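3.2 Surface colour and finish

Tone was recorded for every worktop in the survey, since earlier work on shared workrooms treats colour as a matter of taste and leaves it out of the analysis. Of the 2,062 worktops inspected, 660 were classed as light grey, the largest single group. Mid-toned wood came second. White and near-black tops were uncommon outside the Tarkside building, where a single refit accounts for most of them.

Grading was done by eye against a printed card under the room's own lighting. Two graders, Rehema Mrema and Ermanno Serra, worked separately and compared their sheets at the end of each floor. Where they differed by one step the lighter grade was kept; where they differed by more, the top was graded again from the opposite side of the room. Tops with a visible repair or an added mat were graded on the largest clear area. Legs and frames were noted only as light or dark.

Figure 3. A light grey tabletop with a dark grey metal leg (computer rendering).

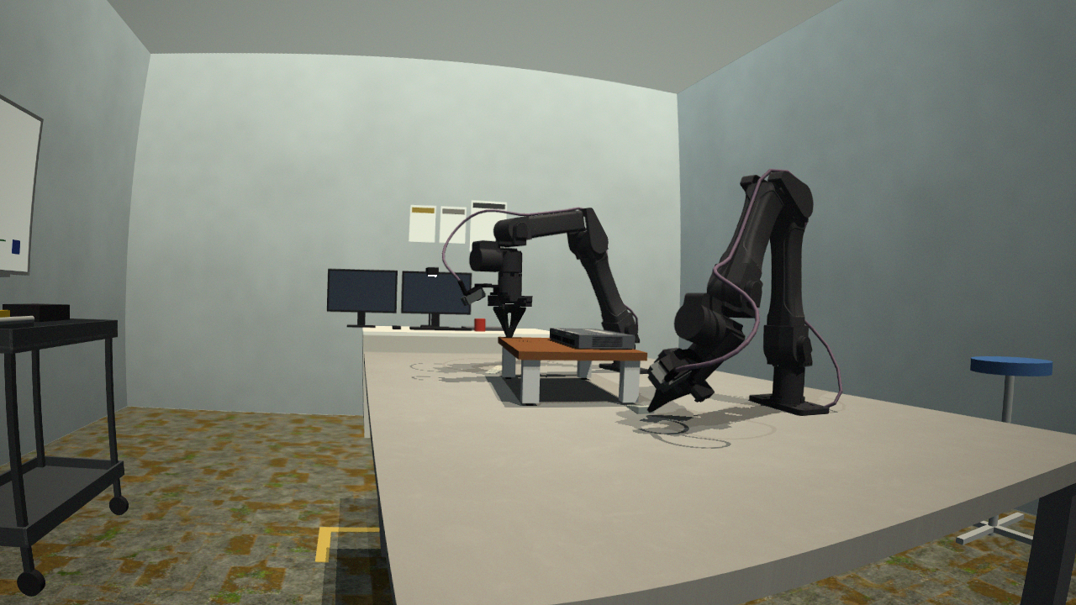
3.3 Glare and complaints

Complaints were taken from the room logs kept at Tarkside and Conden. An entry was counted as a glare complaint if it named brightness, shine or reflection and could be tied to one worktop. Entries that named only the window or the blinds were set aside. This left 35 usable entries, too few to divide by season.

Light tops drew more complaints than dark ones, although the difference almost disappears once distance from the window is taken into account. Finish matters more than tone. Polished tops were named in the logs far more often than matt tops of the same grade — a result that held in both buildings and on every floor. The Wanyama rooms, which have matt tops throughout, were left out of this comparison.

Panels with a grainy face were harder to place. A fine grain scatters light much as a matt coating does, but a dark edge strip can make the face next to it look paler than it is, and the two graders disagreed most often on panels of this type. The card was therefore held at least 10 cm in from any edge. 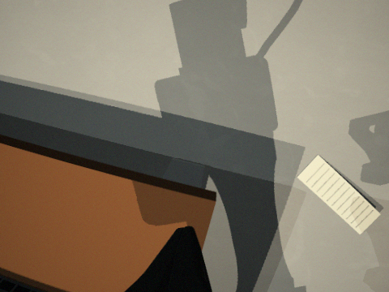

The same rule was applied to the Faltodwood tops, whose edges are the same tone as the face, so that all grades could be compared directly. Regrading a small set without the rule moved several tops by one step and none by two. We have kept the original grades in the analysis that follows, and the regraded values are used only for the check on grader agreement in Section 3.5.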